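Clearing the table: an afternoon with Yupin Phromma

Yupin Phromma has a tea going before I get my coat off. Saturday, a little after 2, and she wants to start right away. "Ask while I put the cups out," she says. So I ask. What does a person who helps strangers tidy their homes for a living do with her own stuff?

"Hide it, same as everybody." She laughs. "No. I had to learn it like you learn to swim. Badly, in public."

Her business is called Trunmont, after the street she grew up on. One woman, one car, a lot of folded bags in the trunk. She works mostly in kitchens and home offices on this side of the river, with a few garages when the weather lets her. Garages she calls "the long divorce."

She started in 2000. Before that, nine years in the back office of Mendes, the furniture people, the old store by the bridge. Returns desk. People brought back tables all the time, she says, and the reason on the slip was nearly always the same. Too small.

"And I'd go look at the table and it was a good size table. Big even. And I would ask, what do you keep on it? Then they'd start listing. Mail. A sewing machine. The printer. Somebody's school project from last year. The table wasn't small, it was full."

That's the thing she's known for now, if she is known for anything. Tables. Other people in her line start with closets, or make you pull every shirt you own onto the bed. Yupin starts with one flat surface, whichever one the household walks past most, and won't discuss the rest of the house until it's done.

"One table. Everything off. Wipe it down. Then you go eat lunch somewhere else and come back and look at it."

Why lunch?

"You need to forget it a little. When you come back in you see it like a visitor does. And then people get quiet." She moves the sugar over. "Some of them get upset, even. A man in November stood there with his coat on and said he hadn't seen the top of it since his wife passed. I didn't say anything. I went and washed some glasses."

We talk about where the stuff goes. This is where I expected a system, labels, some kind of color code. No system. She uses the chairs. Everything from the table goes on the chairs, one kind of thing to a chair, papers here, tools there, and since you can't sit down until the chairs are clear you deal with it the same day. I say that sounds mean. "It's very mean," she says. "It works on teenagers too."

She does not like bins. Has a real grudge about it. A client once bought 100 of them before the first visit, matching, with lids, and most of that first day went on finding a place for the bins. She got a firm called Drakatico to take back what was still in the wrapping. The rest are in the client's attic, empty as far as she knows.

And paper? Paper is worse than bins. Paper she does standing up. "If you sit down with paper you start to read it. Then you've lost the afternoon." Her rule is that anything you have to pay, sign or answer goes in one pile, under something heavy. The rest goes in a bag by the door, and she lets people keep the bag for a week if they're nervous. Hardly anyone opens it.

I ask about the cleaning part, whether there's a product. Warm water, dish soap, a cotton rag, then a dry rag right after. That's it. Pale tables she does twice becuase they show streaks when the light comes in from the side. She wipes the long way, never in circles. Her mother wiped in circles and they fought about it for years.

Pale is what she likes best, by the way. White, light gray, nothing shiny. Shiny shows every fingerprint and people give up on it. On a dark top you can't see the crumbs, so you stop wiping, so you stop caring, and there's the mail again. I have a dark table at home. Kept that to myself.
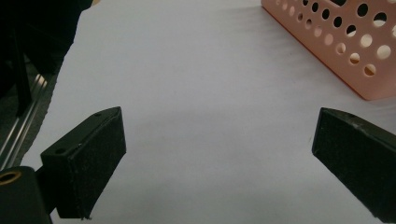
Page last changed: November, 9:02 a.m.

"Look at that gray," she says, about a matte top with the middle left bare. "Goes cooler over to the right there, see? You don't get to notice that with mail on it."

How long does it stay like that, in a normal house? She thinks. Pours more tea. With kids, till supper. With two adults who both work from home, maybe till the next morning, when a laptop shows up and then the charger and then a mug next to the charger. She isn't bothered by it. A table is for putting things on - she just wants the things to leave again at night.

"People think I want it bare all day. I would hate that! I want you to make dumplings on it. Flour everywhere. Then clear it."

Next is a workshop at Favomside, the community rooms over the bakery. Two hours, bring a bag of whatever is on your kitchen table at this minute, no sorting first. She's strict on the no sorting. Last time a woman turned up with a bag she had obviously tidied the night before and Yupin sent her home for the real one. She came back with it, too. Batteries, a dog leash, birthday candles, a tax letter.

My tea is gone, and she's already got her hand out for the cup. Any last advice for the readers? She is running the tap and I have to ask again.

"Do the table before you buy anything," she says over the water. "And tell them to use a cotton rag. Not the paper ones, they leave fluff."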